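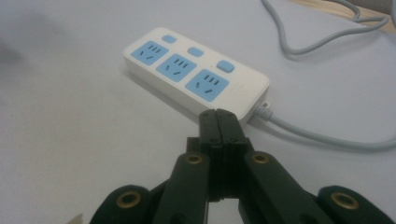

로살바 만쿠소 (Rosalba Mancuso)
생활제품디자인 전공 학부생, 과제 책임

개별 스위치형 멀티탭의 책상 위 배치와 사용성에 관한 조사
제출일: 2021년 11월 25일

1. 조사 배경

본 보고서는 Hitstead 학생 기숙사의 공용 학습실에서 사용하는 멀티탭의 배치 방식을 검토한 결과를 정리한 것이다. 학습실은 6월 개편 이후 노트북과 충전기를 동시에 사용하는 학생이 늘어났으며, 바닥에 놓인 멀티탭까지 손이 닿지 않는다는 의견이 여러 차례 접수되었다. 이에 본 과제에서는 멀티탭을 책상 상판에 올려 두는 방안을 중심으로 사용상의 장단점을 살펴보았다.

2. 조사 대상

대상 제품은 흰색 본체에 하늘색 콘센트 면 3개가 일렬로 배열된 멀티탭이다. 콘센트마다 같은 계열 색상의 작은 스위치가 하나씩 딸려 있고, 회색 전원선은 본체의 한쪽 끝에서 나온다. 콘센트 면에는 평행한 짧은 홈과 비스듬히 벌어진 홈이 함께 있어 복합형 규격으로 판단된다. 스위치 표면에는 문자나 기호 표시가 없다.

3. 조사 방법

학습실 이용자를 대상으로 설문을 실시하여 응답지 100부를 회수하였다. 설문 문항은 스위치의 구분 용이성, 플러그를 꽂고 뺄 때의 편의, 전원선으로 인한 불편의 세 영역으로 구성하였다. 이와 별도로 멀티탭을 책상 모서리와 나란히 둔 경우, 직각으로 둔 경우, 비스듬히 둔 경우를 각각 일주일간 운영하며 이용 상황을 기록하였다.

4. 결과

비스듬한 배치에 대한 선호가 가장 높았다. 앉은 자리에서 가까운 콘센트부터 차례로 손이 닿고, 전원선을 옆으로 돌려 둘 수 있어 필기 공간이 덜 줄어든다는 의견이 많았다. 나란한 배치는 정돈되어 보인다는 평가를 받았으나, 플러그가 큰 충전기를 꽂으면 옆 스위치를 누르기 어렵다는 지적이 있었다. 직각 배치는 상판을 가로질러 자리를 차지한다는 이유로 평가가 가장 낮았다.

스위치의 경우, 콘센트와의 대응 관계는 위치만으로도 대체로 이해되었다. 다만 켜짐과 꺼짐의 구분에 대해서는 표시를 추가해 달라는 요청이 있었다.

5. 제안 및 한계

멀티탭은 비스듬히 배치하되, 전원선은 책상 뒤편으로 유도하고 남는 길이는 느슨하게 정리할 것을 제안한다. 선을 촘촘히 감아 묶는 방식은 권장하지 않는다. 음료를 두는 자리와 멀티탭 사이의 간격에 관한 안내문도 함께 비치할 필요가 있다.

본 조사는 한 종류의 제품과 한 곳의 학습실에 한정되었다. 콘센트 수가 더 많은 제품과 벽면 고정 방식은 다루지 못하였으며, 설문 원자료는 학과 자료실에 과제번호 3569로 보관한다.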